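Preparing a Biographical Entry for the Women in Computing Register

Contributors to the Saltix register are asked to follow the procedure below when preparing a new entry. It applies to mathematicians, programmers, machine operators and engineers of any period. Entries already in the register, of which there are 1,147, may be revised in the same way.

Step 1. Confirm that the person is eligible

Search the register under every form of the name, including birth name, married name and initials. Many women published under initials only, and a second entry is sometimes opened in error. If a record exists, request editing access instead of starting again.

Step 2. Gather your sources

Each entry requires at least 2 independent sources. At least one should date from the person's lifetime, such as a letter, a staff list, a patent, a published paper or an examination record. Family recollections are welcome but must be labelled as such. Obituaries should be checked against other records, particularly for dates of employment.

Step 3. Describe the work

State what the person did in plain terms. Where she designed, assembled or programmed equipment, name the equipment and her part in it. Avoid phrases such as "helped with" or "assisted" unless the source uses them. Explain mathematical terms at their first appearance so that a secondary school reader can follow the entry.

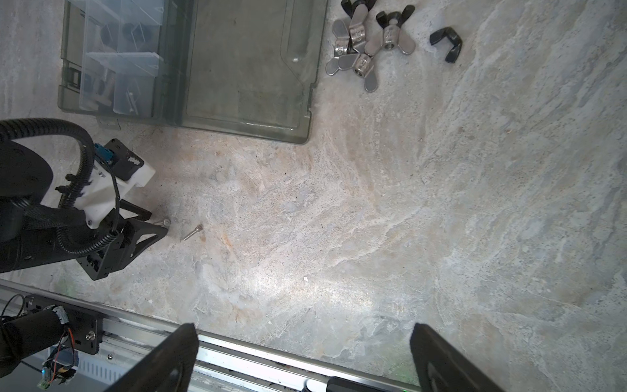

Step 4. Write the family section

Parents, partners and children may be mentioned where they bear on the person's education or career. The section should not exceed one paragraph and should never open the entry. A well-known relative is to be named once.

Step 5. Complete the reference fields

Enter the archive, collection and folder number for each unpublished source. Material held in the Sadeghi papers is cited by box and then by item, for example "Sadeghi, box 36, item 2". Web pages need the date on which you consulted them.

Step 6. Submit for review

Save the entry as a draft and select Send to Reviewer. Entries on people active before electronic computers are read by Simin Mohammadi. All others go to Baltazar Cuevas at the Daltidgate office. Reviewers may return a draft with questions, and it will remain in your folder until these have been answered.

Corrections after publication

Use the correction form at the foot of the entry and quote the source that supports the change. Spelling corrections do not require a source.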